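PRE-RUN CHECKLIST — TWO-ARM TABLE, SHARED SHOP
Flirnham build, bay 2. Filled in before first powered run of the evening, September.
Marks: OK / FIX / HOLD

1. Frame and mounting
Frame bolts, corner posts — OK. Put a wrench on every one, not just the near side.
Center column base plate — OK. No rock when pushed.
Arm base bolts, arm A — OK
Arm base bolts, arm B — FIX. One took a quarter turn. Paint-mark it so we can see if it moves again.

2. Stops and pendants
E-stop, pendant A — OK, pressed and reset
E-stop, pendant B — OK but stiff. Press it properly, dont tap it.
Both pendants on side table, reachable without leaning over the work area — OK
Speed limit set low on both — OK. Was left high by last user!! Check every time, not once a week.

3. Cables and power
Wrist cable slack, arm A — OK through full wrist turn. Watch the loop when the gripper comes down low.
Power strips — HOLD on moving them. Cables at the table edge are a mess, need ties and a proper tray. Grønli tray is on order, ref 3403.
Nothing plugged in thru the extension from the lathe side — OK

4. Table surface and tape grid
Grid squares match the Ornon layout sheet — OK, rev 613
Tape flat at crossings — FIX
Tape flat along runs — FIX, see below crossing
Surface clean — wipe down, few specks 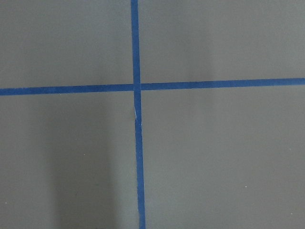
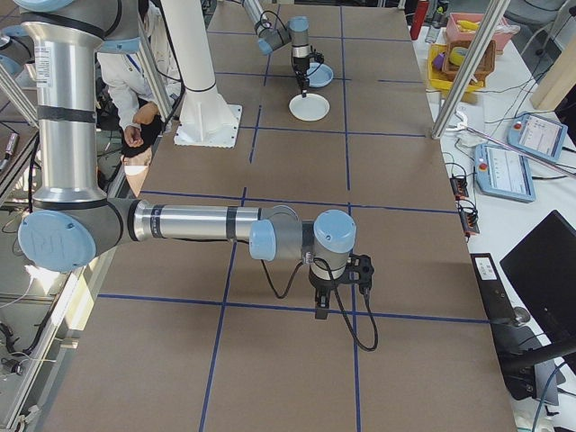

Sec. 4, tape: first photo, crossing from close up, pale mark on the strip just below it. Second, the gridded table with both arms.

Comments on 4: pull the bad stretch and relay in one piece, no butt joints at a crossing if we can help it. Burnish with a card, not a thumbnail. Recheck grid with the square after. Dont re-teach any points till thats done, the Jivska script takes its offsets off the grid and we already lost an evening to that.

5. Grippers
Fingers open/close full travel, A — OK
Same, B — OK, slight click on close. Log it, look again next time.
Clearance to table at lowest taught point — OK on A. B not measured, gauge missing from drawer.
Plates for the pick test — OK, no chips

6. People
Lanyards off or tucked in before anyone reaches over the table — remind at start
Hands clear called out loud before enable — OK
Only one arm enabled while someone is at the table edge — new rule, add to wall sheet
Long hair tied — same reminder

7. Log
Controller hours at start: 1224
Fault list cleared — OK, copied to the binder first

STILL OPEN
tape at crossing
arm B bolt, recheck after first hour
B clearance (find gauge)
cable ties + tray

Slow run only until the tape and the B clearance are signed off.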